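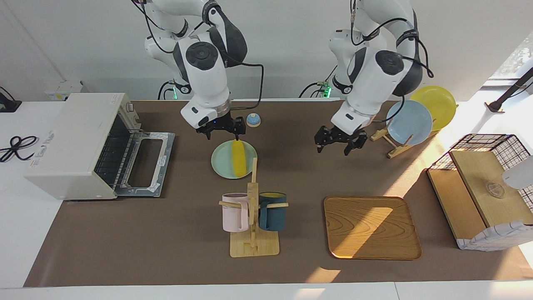
October 9, 2024

Finally got the long table into something like the shape I had in my head when we first talked about the toast corner for the Brindness open kitchen, and I want to write it down before I forget why anything is where it is. The toaster oven stays on the left. I tried it on the right for most of the morning and kept reaching across the rack to get at it, so back it went, and now with the door folded down there is a nice clear run from the wire rack inside to wherever the plate happens to be. The brown mat looks much better against that plain white wall than the gray one did, and I'm glad I held out for it. The call bell with the blue dome has ended up toward the back, where I like it - close enough to find without thinking, far enough that a sleeve won't set it off.

Sun: it comes in strong on the right half of the mat, and I noticed it creeping while I worked. Lovely to stand in, not so lovely for butter. If we put out a butter dish for the Bulau people in November it should go left, in the shade of the oven, or be brought out at the last minute. I left a saucer with a pat on it in the bright part while I ate my lunch and came back to a puddle, so that's settled.

Spent a long while on plates. The pale green ones are my favorites for this because a slice of toast shows up so well on them, crumbs and all, and they're light enough that I don't mind handling them all day. The big stoneware ones from Qudah are handsome but they scrape when they go in and out of the plate rack, and two of them want to lean on each other however I space them. I'd rather keep those for the other bench and use the green ones here. If anyone feels strongly the other way, leave me a note on this page and we'll try it again.

Measured the table again since I never trusted the old sketch. The part I want to call the serving stretch comes out at 1152 mm, and I'd like to keep 540 mm of that free of anything at all, so there's room to set a plate down without shuffling three other things first. The sketch had 699 mm free, and I just can't find it unless the rack goes, and I'm fond of the rack.

Toast notes, for whoever takes over. Sliced white from the Ergate bag, middle shelf, door shut all the way (give it a small push at the end, it likes to sit a hair open). The first batch came out pale and the second was just right, so I think the oven simply wants warming up first. I've gone through more than 50 slices this week between trials and lunches, and the birds out back are doing very well by it. The crumb tray needs emptying at the end of each day, and please wipe the inside of the glass once it has cooled - it's a small thing but it makes the whole corner look cared for.

Still to do: felt dots under the feet of the rack, a smaller dish towel, and a proper home for the butter knife, which spent today in my apron pocket. I also want to try the bell a little further forward and see if I regret it.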